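PRINVILLE – A new folding guide from home goods seller Brurnolska makes no promise that it will change your life, and the company would like some credit for that.

The Flat Surface Guide, out in September, is a 30-page booklet on folding clothes on the bed. It comes free with any order from the Irkatance line of bedding and drawer boxes, and costs $4 on its own. It has no celebrity author and no color-coded system. It does not ask readers to thank their socks.

"Most tidying advice is written for people with a spare room and a free afternoon," said Nga Đào, who wrote the guide. "I have a bed. I fold on the bed, usually at night, and I want to be done before I need to lie down on it."

Đào spent seven weeks trying methods from books, videos and the backs of packages. She is unkind to most of them. Standing a T-shirt on its edge in a drawer works, she writes, as long as the drawer is full and stays full. Rolling saves room in a suitcase and almost none on a shelf. As for plastic folding templates, she used one for two days and then went back to her hands.

The company also surveyed 604 customers by email. Around a third said they had bought a folding gadget and stopped using it. Brurnolska admits these are people who already shop for storage boxes, and that the figure should be read with that in mind.

Clothes on the bed, with the pillow end left for the pink things:
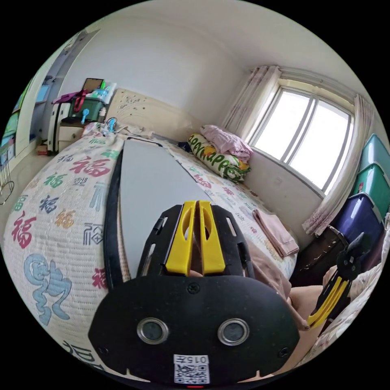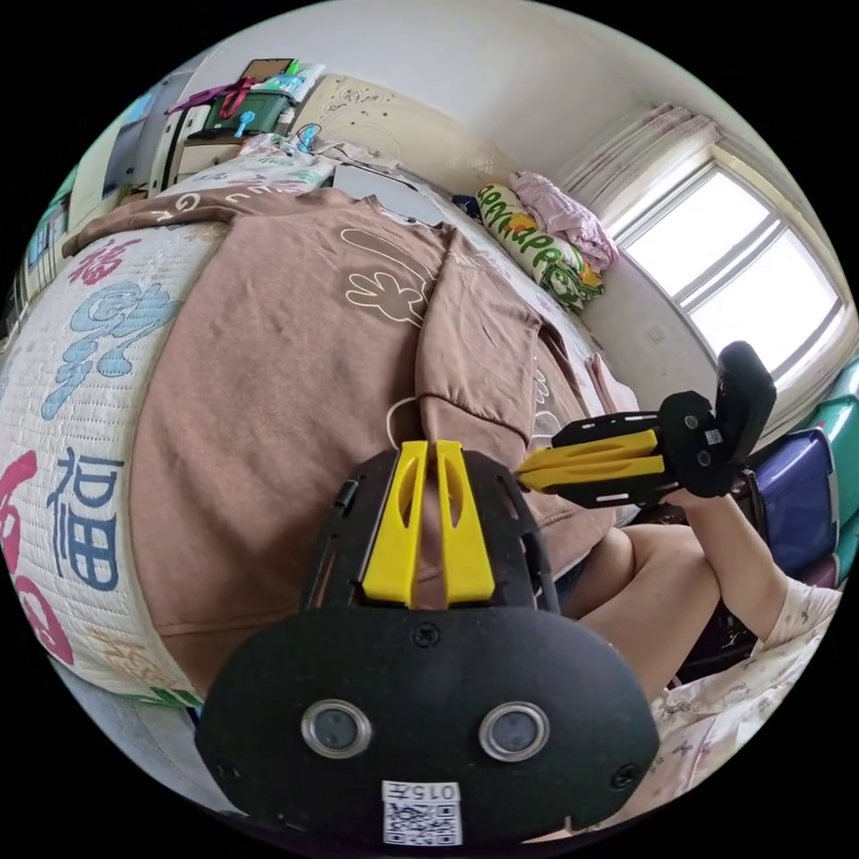
The guide starts with T-shirts, which Đào considers the most over-explained item in the closet. Her method takes four moves: lay it flat, bring in one side with its sleeve, bring in the other, then fold up from the hem. She asks readers to deal with the sleeves before anything else. A brown T-shirt laid out on a quilted pad, one sleeve curled over to the right, is at the point where she says most people rush and end up with a lump. She also has a page on loose cords and drawstrings, and suggests tucking them inside the fold.

Fitted sheets get half a page. Đào's advice is to stuff them in the pillowcase and move on.

The guide can be ordered from Brurnolska or picked up at the Jacobs store in Prinville while copies last. There is no app.

Comments (3)

mdelrow: Four dollars to be told to fold a shirt. OK.

Pat in Prinville: The pillowcase thing is what my mother did. Didn't need a survey.

kestrel_88: Does it cover hoodies? The hood is always my problem.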